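Les cartes communautaires devraient avoir une date de fin. Je joue sur Skomer depuis trois ans, et je n'ai plus envie de lire qu'elle sera « encore agrandie » au prochain patch.

La dernière mise à jour ajoute 12 hameaux et une piste d'atterrissage au nord. Sur le papier, c'est généreux. En jeu, un serveur de 63 places paraît vide dès qu'on quitte la côte. Hier soir, j'ai marché environ 30 minutes entre Udance et le barrage sans entendre un seul coup de feu. Avant l'extension, ce trajet se faisait à plat ventre.

Le problème vient du rythme. Deltside, l'équipe qui s'occupe de la carte, publie vite et corrige lentement. Les portes de la caserne bloquent depuis juillet, le puits d'Udance ne donne toujours pas d'eau, et on nous annonce déjà une île. Je préférerais 7 maisons refaites correctement - avec des escaliers qu'on peut monter sans se casser une jambe.

Zapata, l'autre grande carte du moment, a fait le choix inverse. Elle est petite et n'a presque pas bougé. On y connaît chaque grange, et on y croise du monde. Ses intérieurs sont sommaires, je le reconnais, et le butin y est mal réparti. 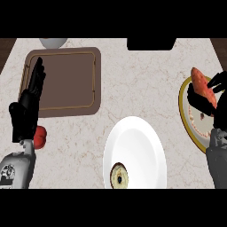
*Rendu 3D : plateau clair veiné de brun et planche à découper.*

Je ne demande pas l'arrêt du projet. Une pause de deux ou trois patchs suffirait, le temps de régler les portes, l'eau et les points d'apparition. L'île peut attendre. En attendant, notre groupe est retourné sur Zapata, et nous y resterons tant que la caserne sera fermée.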